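Sim notebook, October — counter scenes, batch 13

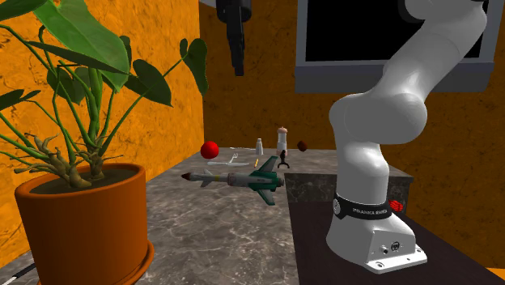 Start state with the plant up front, gripper still parked over the counter.

Kyu-ri's new randomizer is finally in, and wow, it does not hold back! Orange walls, stone counter, a toy rocket lying right out in the middle, red ball behind it. I like it. The big potted plant worries me a bit (those leaves are huge) but Arben wants clutter near the camera, so it stays for now.

Got 126 demos saved before lunch, all teleop, me and Jucélia swapping every so often. Target is 3000, so — long way to go. Tossed 2 where I let go of the rocket too high and it bounced.

To do: ask Antonina if "pick up the rocket" and "pick up the toy" should be separate prompts. Also rerun the seed check on Tindidlow, it stalled again overnight.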